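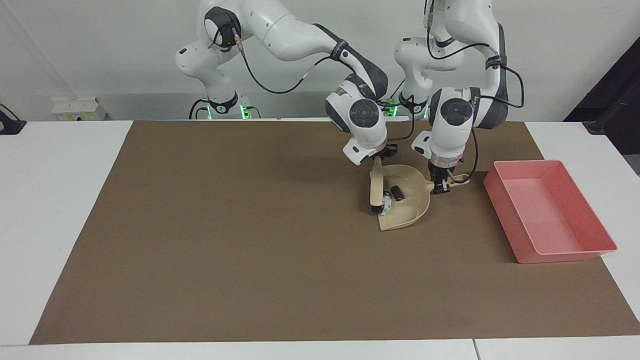 Forum > Vie pratique > Déménager à l'étranger

Sujet : Devis déménagement Nantes-Bilbao, je me fais avoir ou pas ?

pimprenelle44
Posté le 27 avril 2023
Bonjour à tous ! Je me lance, je lis le forum depuis des mois sans jamais rien écrire. On part vivre à Bilbao en novembre avec mon compagnon (il a trouvé un poste là-bas, moi je garde le mien à distance) et je viens de recevoir le premier devis, de chez Bondar : 3 829 euros pour un T3, emballage de la vaisselle compris, camion complet. J'ai failli tomber de ma chaise. On n'a même pas de lave-vaisselle ! Le gros morceau c'est le buffet de ma grand-mère, que je refuse catégoriquement de laisser, et les livres (beaucoup de livres). Est-ce que ça vous paraît normal ? Et le groupage, quelqu'un a testé ?

grosbill_29
Ça ne me choque pas pour un camion complet. Tu paies le retour à vide, c'est comme ça partout. Par contre en groupage tu dois pouvoir descendre pas mal si tu n'es pas à quinze jours près.

Itziar Miranda
Bonjour Pimprenelle, et ongi etorri d'avance ! J'ai fait le trajet dans les deux sens, Bilbao-Rennes puis retour. À l'aller en groupage avec Zastard, très contente, rien de cassé, mais les cartons sont arrivés neuf jours après moi. J'ai dormi sur un matelas gonflable et mangé dans une casserole achetée au bazar du coin. Au retour j'ai loué un utilitaire et franchement plus jamais, j'ai eu mal au dos jusqu'à Noël. Demande surtout si la livraison à l'étage est dans le prix : dans le Casco Viejo les camions ne passent pas et certains te facturent la navette à part.

tonton_marcel
Vendez tout et rachetez sur place. Je ne comprends pas les gens qui traînent des armoires à travers l'Europe. Le buffet de mamie, vous allez payer trois fois sa valeur pour le voir rayé à l'arrivée.

pimprenelle44
@tonton_marcel je m'y attendais à celle-là :) Le buffet vient, c'est non négociable, il était déjà dans la cuisine quand j'apprenais à marcher. Pour le reste je veux bien trier.
@Itziar merci mille fois, je n'avais pas du tout pensé à la navette ! On sera à Deusto, troisième étage, avec un ascenseur minuscule. Je rappelle Bondar pour leur demander.

Morena Sanna
Je ne suis pas d'accord avec Marcel. J'ai tout vendu en quittant Turin et je l'ai regretté pendant des années, on rachète du moche dans l'urgence et ça finit par coûter autant. Pour le buffet : démontez les portes et les étagères, vis dans un sachet scotché à l'intérieur d'un tiroir, papier kraft d'abord, couverture ensuite. Pas de film plastique directement sur le bois ciré, chez moi ça a laissé des marques blanches que je n'ai jamais pu rattraper.

grosbill_29
Ah si, le film direct moi je l'ai toujours fait, jamais eu de souci.

Morena Sanna
Sur du verni peut-être. Sur de la cire, en plein été, je ne tenterais pas.

grosbill_29
Mouais, en novembre elle risque pas grand-chose. Mais bon, le kraft ça coûte rien, autant en mettre.

lulu_des_bois
Je rebondis sur les livres : petits cartons, et jamais remplis à ras bord avec des livres seulement. Ma sœur les a envoyés à part, par palette, elle a payé environ 700 euros et elle trouvait ça cher. Regardez aussi l'assurance, chez certains c'est un forfait ridicule par carton si vous ne remplissez pas la liste de valeur vous-même.

tonton_marcel
Ou une liseuse.

pimprenelle44
Marcel vous êtes impossible !
Bon, petit retour : j'ai eu Bondar au téléphone, la navette n'était PAS comprise, et le monte-meuble non plus. J'ai demandé un devis en groupage à Zastard, la dame m'a posé plein de questions sur l'escalier, plutôt bon signe. Elle veut l'inventaire pièce par pièce, donc ce soir c'est mètre ruban et tableau Excel. Je vous mets les chiffres dès que je les ai.

Itziar Miranda
Super ! Pense aussi à demander l'autorisation de stationnement à la mairie, côté Bilbao c'est toi ou eux, mais il faut que ce soit écrit sur le devis. Et si tu veux des adresses à Deusto pour le premier café, envoie-moi un message privé.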